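Notes for the cell upkeep talk (keep it loose, leave time for questions)

OK, so hi everybody! I look after the cable cell at Fillum, the two-arm one, and I want to talk about how we keep it set up. Trays first, then fingers, then the dull stuff. If you were at the Grirnia talk in July you've heard a little of this already, sorry.

Start with the trays. Harnesses and leads live in the orange-yellow ones, and the steel pan goes in the middle.

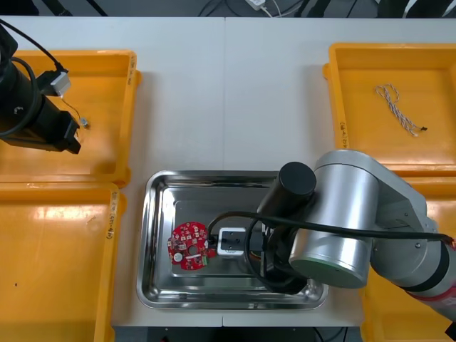
I tape out the corners on the table before I re-teach anything. A tray that has slid a finger's width will ruin your morning, and you'll blame the arm (I did, for ages). Marker on the rims is fine, just redo it before it fades.

Next, the fingers. Wipe them at shift start, check the screws, then run 5 dry closes and listen.

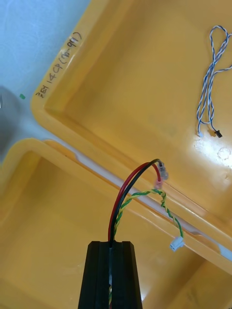

Anville, 27th November

This bit I wrote up on site, so I'll read it as it stands. Twisted pairs are the hard ones! They roll when you pinch them, so we close slow and lift slow. We log every pick, and the counter said 2,728 when I swapped the pads. I'd go sooner next time, maybe every 1,000.

Pause for the steel pan, people always ask about glare.
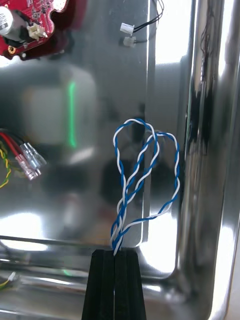 Rweyemamu wrote back that they dim the overhead lights before teaching over steel, and that it saved them more trouble than any new pads did. I want to try it (ask for a show of hands here).

Then cables on the arm itself. Leave slack at the wrist, move every joint by hand speed, and watch the loops the whole way round.
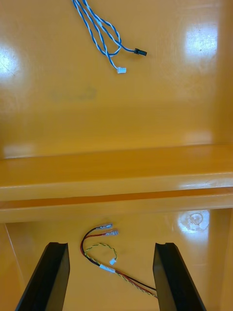 After a pad swap I run 100 picks at low speed and stay next to the stop button with my coffee. Then speed goes back up and I save the program under a new name. Questions, and the spare pad list is at the back by the door.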